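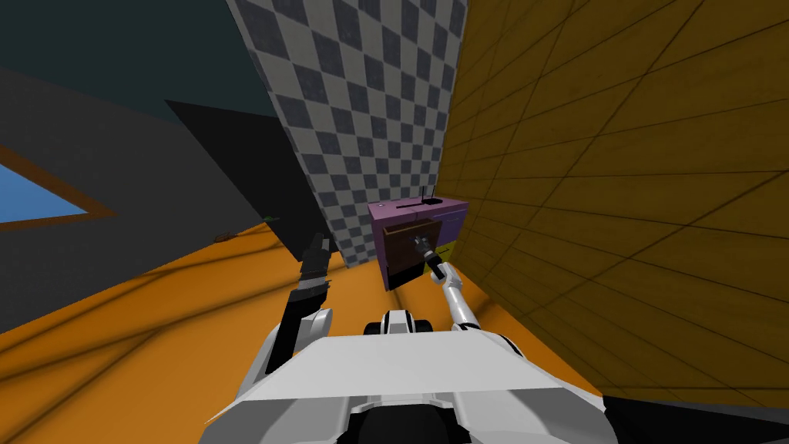 ok thread on sim eval rules for household tasks. Been reviewing drawer-opening submissions for the Lamthorpe track since November and the same five things keep going wrong. 1/

Say what counts as open BEFORE you run. We use 162 mm of drawer travel, held for two seconds after the gripper lets go. Gripper touching the front is not a success. Gripper closed on the front is not a success. Had three teams log contact as a pass. 2/

Publish every episode. All of them. One entry had 988 runs in the table and 3,262 in the logs folder. Maybe there's a good reason, write it down then. "Warmup" is not a reason. 3/

Seeds. Fix them, list them, and don't pick them after looking at results. Nelu Buzatu has a little script that pulls them from the commit hash, takes ten minutes to set up, ask him for it. 4/

The idle arm counts! If the task only needs one arm the other one still has a body and can still hit a wall. Report collisions for the whole robot, base included. Half the entries only check the arm doing the pulling. 5/

Also joint limits and force caps. If your sim lets the wrist push 782 N into a drawer front, that's not a policy result, that's a settings file. Put the caps in the main paper please, not page 14 of the appendix - I will go look but I won't be happy 6/

Randomize the room and say how. Wall textures and floor color is fine as a start but move the furniture too. A cabinet in a tight corner is a diferent problem from one in open floor, the base has nowhere to go. Report them as separate rows. 7/

Mamta Gautam asked if we should require video. Yes for failures, picked by seed number, not by the team. Successes optional. I've learned way more from the bad ones. 8/

Things I still don't have a rule for: partial credit, retries inside one episode, slow policies. Masine folks want a time cap, Ulises Villca says it just punishes careful motion. I go back and forth on it 9/

Checklist draft is going up tonight, one page, plain text. If you're submitting from Grenow or anywhere else send me edits before the next round opens, its easier to change now. 10/10

oh and units. put units on your plots. please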